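4.2 A divisão de teto branco e a sua claraboia

Das 16 habitações acompanhadas no projeto Runitz, a de Tatard foi a que mais nos obrigou a rever o guião de observação. Tínhamos entrado na primeira casa com uma ficha pensada para paredes e pavimento: tomadas, bancadas, altura dos armários, circulação entre portas. O teto ocupava uma única linha, quase sempre preenchida com a cor e mais nada. Em Tatard essa linha encheu-se logo na primeira manhã, e a ficha passou a ter uma folha própria para tudo o que fica acima dos ombros de quem habita a casa.

O que torna esta divisão tão interessante é a forma como o branco trabalha. O teto e os tubos partilham o mesmo tom, e o olhar demora a separar o que é superfície do que é instalação. Trinh Ngô, que conduziu a entrevista, notou que o morador falava das canalizações como parte da parede («a parede dos tubos») e que só distinguia um tubo do outro quando precisava de fechar uma torneira de passagem. Encontrámos a mesma maneira de falar em outras casas da amostra, mas nunca com esta nitidez.

A Figura 3 mostra o encontro entre os tubos e o teto, que na nossa tipologia corresponde à classe «instalação à vista, integrada por cor». As abraçadeiras mantêm os tubos juntos, em paralelo, e a curva é feita já muito perto do teto. Para quem estuda a manutenção doméstica, esse ponto é precioso: é ali que o pano do pó deixa de chegar, é ali que a tinta costuma falhar primeiro, e foi também por ali que o morador começou quando lhe pedimos que nos contasse a última pintura da divisão.
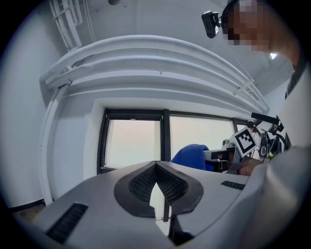
Figura 3. Teto branco da divisão de Tatard, com a luminária redonda cinzento-escura e o feixe de tubos verticais brancos que curva junto ao teto.

A luminária merece uma nota à parte. É pequena e discreta, e na entrevista o morador disse acendê-la apenas depois do jantar. Durante o dia, a luz vem de cima e do exterior, e vem com generosidade. Com céu encoberto, o luxímetro pousado sobre o tampo de trabalho registou quase 700 lux a meio da manhã, valor que nos entusiasmou bastante – esperávamos que as nuvens nos estragassem a campanha e acabaram por nos dar as leituras mais estáveis de toda a recolha. Sem manchas de sol direto a atravessar o pavimento, as medições repetidas no mesmo ponto mal se afastaram umas das outras.

Hòa Đoàn tinha proposto, na fase de preparação, que as claraboias fossem tratadas como janelas comuns, apenas inclinadas. A visita a Tatard fez-nos abandonar essa equivalência. Uma janela de parede abre-se com o cotovelo dobrado, limpa-se de pé e inspeciona-se de passagem, ao regar um vaso ou ao correr uma cortina. Uma claraboia pede outra postura: braços erguidos, cabeça inclinada para trás, apoio seguro para os pés. Cada gesto tem um custo físico, e os moradores sabem-no muito bem. Quando perguntámos com que frequência a limpavam, as respostas vieram acompanhadas de descrições de ombros cansados e de bancos emprestados pela cozinha.

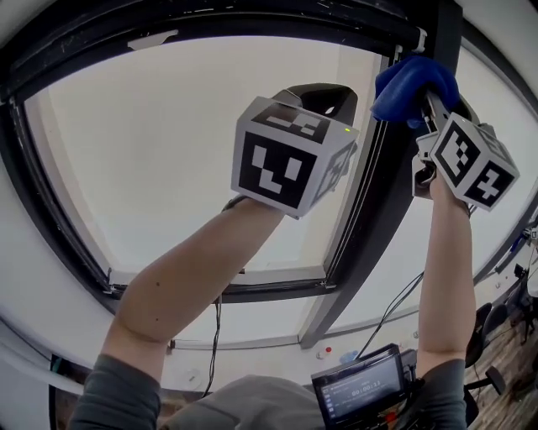

Adotámos por isso a escala Pruritz de alcance vertical, na versão revista por Tươi Đồng, que separa os elementos que se alcançam com o braço estendido dos que exigem um apoio. A escala vai até 10 e foi aplicada a cada componente em separado, o que se revelou uma excelente decisão. Num mesmo vão, a travessa inferior e o montante podem estar ao alcance da mão enquanto a caixa do estore fica fora dela, e uma pontuação única esconderia precisamente essa diferença. Em Tatard, o caixilho preto recebeu pontuações distintas em cada lado, e a divergência entre observadores foi pequena.

O contraste entre caixilho preto e teto branco teve ainda um efeito que não estava previsto no protocolo. O pó claro, que no teto passa despercebido, destaca-se no preto, e o morador explicou que é o caixilho que o avisa de que chegou a altura de limpar. Bình Phí sugeriu designar estes elementos por «superfícies-aviso», termo que mantivemos no resto do artigo. Voltámos depois às notas das casas anteriores à procura de casos semelhantes e encontrámos vários: rodapés escuros, molduras de porta, a tampa de um quadro elétrico. Ganharam todos uma leitura nova.

Quanto ao estore, registámos sobretudo hábitos. A caixa é branca e confunde-se com o que a rodeia, e talvez por isso os moradores se refiram ao estore apenas quando o usam. Em Tatard, desce em setembro, nas tardes em que o sol baixo ainda incomoda, e fica recolhido durante a maior parte do inverno. Stefaniia Prokopenko cruzou estes relatos com as leituras de luz e propôs dois períodos de utilização para as casas com claraboia, que retomamos na secção 5 a propósito do conforto visual.

Fica por tratar a questão do ruído da chuva, que surgiu de forma espontânea na conversa e para a qual não tínhamos instrumentos. O morador gosta dele – disse-o com um sorriso enorme e passou um bom bocado a distinguir a chuva miúda do granizo. Incluímos a passagem completa na transcrição depositada no arquivo Yeo, juntamente com a folha de observação do teto e as leituras do luxímetro, e acrescentámos uma pergunta sobre som ao guião das visitas seguintes.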